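Durnora Residents Help Pages
Home and Furnishings

Ring marks on a light wooden tabletop
Posted by Stesuria, 19 October 2025

I am seeking guidance on the removal of pale rings from a light wooden table. The table was purchased in March and has an oil finish. Furniture polish has made no difference. Is sanding required?

Flonetti
Sanding should be considered only after gentler methods have failed. Pale rings generally indicate moisture held in the finish – dark rings suggest that it has reached the wood. Place a dry cotton cloth over the mark and apply a warm iron, without steam, for a few seconds at a time. Allow the surface to cool before repeating. Please test an underside area first.

712_oak
Use coasters.

Wattimena
I would support the first reply, with one addition. Polish residue should be removed beforehand with mild soap and a damp cloth, and the table left to dry overnight. Once the rings have faded, apply a thin coat of the oil recommended by the manufacturer, working along the grain.
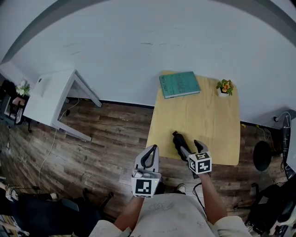
Wipe off any excess after 17 minutes – oil left longer tends to become sticky. Oily rags must be laid flat outdoors to dry before disposal, as they can catch fire when bundled.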